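Re: [plullotness-swap] Trays and plates, anyone?

Benvinda Garcia wrote:
> Hello all, I've got a shelf of picnic plates and serving trays to pass on
> before we move to Mostyn in April. All used, none posh. The Vekero teapot
> has gone, sorry. Does anybody want trays, and if so what shape? I can drop
> things at the Ekwood hall on Wednesday.
> Benvinda

Hi Benvinda,

Yes please to trays! I've been carrying mugs out to the garden on a chopping board since last summer and I've lost two of them to the patio already. Round or square, I'm not fussy, though if you've got one with a bit of a lip on it I'd be very happy (our back step is steeper than it looks).

I'm having a clear-out of my own, so perhaps we can do a straight swap. I was going to put mine in the car boot sale, but it's 17 pounds for a pitch now and I'd be standing in a field at six in the morning to make half of it back.

Plates I could take or leave — we've got 35 of the things if you count the ones in the loft, and my sister keeps giving us more.

See you Wednesday, I'll be there from ten with the tea urn.

Jo 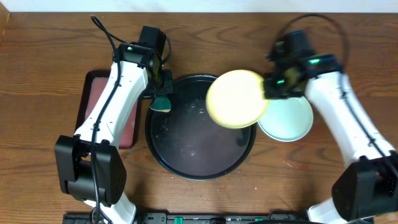
Colours are what I always end up dithering over with plates, so have a think before you say yes to any of mine. The pale yellow and the mint green go nicely together for cakes, I reckon, and the big round black tray sets them both off, even with the little scuffs and spots on it. The reddish-pink one with the dark border would do for sandwiches. Shout if you want the lot and I'll dig out a box.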